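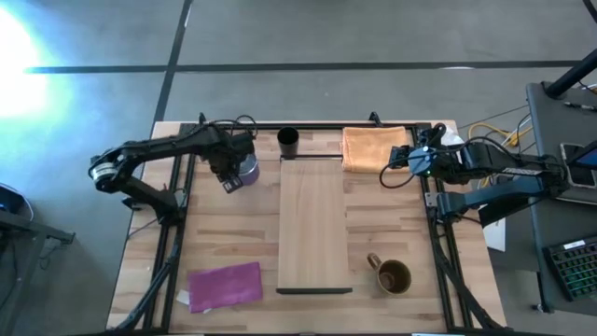
Fendden Two-Arm Bench Package: Equipment Review for Budget Planning

Category: Robotics and automation, benchtop
Configuration reviewed: two arms, two grippers, table frame, controller, standard cabling
Review period: one budget quarter, ending in December

Summary

The Fendden package is a sound purchase for a teaching or development laboratory that expects to work with household objects such as cups, mugs and folded cloths. The arms are well made and the package arrives nearly complete. The quotation, however, leaves out several items that most buyers will need in the first month, and departments should plan for them before submitting a request.

What is included

The base price covers both arms, one gripper for each, the mounting brackets, the black metal frame that fits around the table, and the controller software. The work surface is priced separately. We selected a butcher-block top, which cost less than the aluminum plate offered by Fendden and accepts screws and clamps without special hardware. Laboratories that require a wipe-clean surface should budget for the plate.

The operator's desk, screen and keyboard are not included. A desk placed directly beside the table keeps the operator close to the work, but the elbows of the arms extend past the table edges when the forearms fold back over the surface. Floor plans drawn to the size of the table alone will be too small. We recommend 80 centimeters of clear floor on each side on which no desk is placed, and careful measurement on the side where one is.

Performance

The two arms share the upper half of the table comfortably. Tasks with rigid objects, such as moving a mug from one side of a board to the other, were set up and repeated with little adjustment. Cloth was more demanding. Lifting a folded cloth by one corner required slower approach speeds and several changes to the grip settings, and departments whose work is chiefly with fabric should reserve additional staff time.

The supplied gripper tips are adequate. They wear at the contact faces, and replacements are sold only in packs of 2. We also tested the soft tips made by Pluveo, which fit after a minor change to the mounting screws. They held thin material more securely and cost less per pair. Fendden states that third-party tips do not affect the warranty on the arms, but the warranty on the gripper itself is less clear, and purchasing offices should obtain a written answer.

Cabling

Cable management is the weakest part of the package. The cables at the wrists hang in open loops, and the longer runs have to be brought down beside the frame rails by the buyer. No clips or sleeves are supplied. This is a small expense, but it took our technical staff most of an afternoon, and the work had to be repeated after the left base was moved.

Costs outside the quotation

Freight was charged at delivery and did not appear on the original estimate. Installation is optional. Our laboratory declined it and did not regret the decision, although a group without a technician on staff should accept it. Annual support is priced per arm -- a detail that is easy to miss in the order form -- and doubles the line that many applicants will have entered.

We advise holding 9 percent of the purchase price in reserve for tips, cable hardware, clamps and the ordinary objects used in the tasks. These last are inexpensive, but they are replaced often and should be given their own line.

Alternatives considered

Rivas offers a comparable pair of arms at a lower price, without a frame. Once a frame is added the difference is slight, and delivery was quoted at a longer interval. The Drekenum bench is supplied fully assembled and is the easier choice for a department with no workshop, but its arms cannot be moved along the rails, and its service contract is mandatory.

Recommendation

Approved for purchase, subject to written confirmation of freight and gripper warranty terms. Requests should show support for both arms as separate lines.

Overall score: 80 out of 100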